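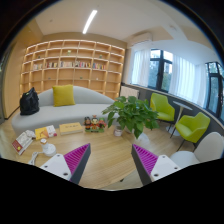
**Returning a borrowed title to a different branch**

Posted by Mounir Tazi

I hold a reader's card issued at the Codberg branch and have two books on loan until the end of March. I will be staying in Eynon when they fall due. May the books be returned there, and does the loan period end on the day of deposit or on the day they reach Codberg?

**Pramden Reader Services**

Items may be returned at any branch in the network. The loan closes on the day of deposit, provided the item is handed in at the desk before 4 p.m. Items left in the outside drop box are recorded on the next working day. Please request a printed receipt and keep it until the titles no longer appear on your account.
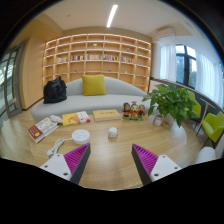 *Books on the round table in the lounge.*

Interlibrary loans are excluded from this arrangement and must go back to the issuing branch.

**Nollero**

I returned one at Eynon last year and had no difficulty. Parking is limited.

**eynon_reader**

The above is correct as to the desk. Please note that renewals are a separate matter. A title may be renewed 2 times, unless another reader has reserved it.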